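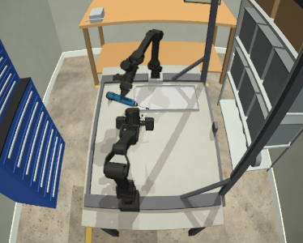 Why does the label printer skip every second label after the roll is changed?
The gap sensor keeps the calibration from the previous stock. Run a manual calibration with the new roll loaded, then save the profile before sending jobs.

Ticket 556
Site: Fetdale
Opened: 21 Sep 2020
Reported by: Dolores Kowalczyk
Device: Talteck label printer, packing desk
Status: Resolved, monitoring

Symptom
Blank label fed after each printed one. Started when the desk moved from Grodeo stock to Eyvindsson stock. Test page from the front panel shows the same fault, so the driver and the print queue were ruled out.

Steps taken
Power cycled the printer. No change.
Cleaned the print head and platen with an alcohol wipe. No change.
Checked media type. It was set to continuous - changed to gap. Skipping became irregular but did not stop.
Ran manual calibration. The printer fed 2 labels and stopped at the tear bar.
Printed 30 labels from the panel. No skips.
Printed a batch of 200 from the shipping system. No skips.

Note from D. Kowalczyk
Fault came back after lunch. The printer had been switched off and the old profile loaded on startup.

Action
Repeated calibration, saved to profile 2, set profile 2 as the startup default. Power cycled twice and the setting held.

Follow-up
Old profile stays on the printer until the remaining Grodeo rolls are used up. Delete it in December.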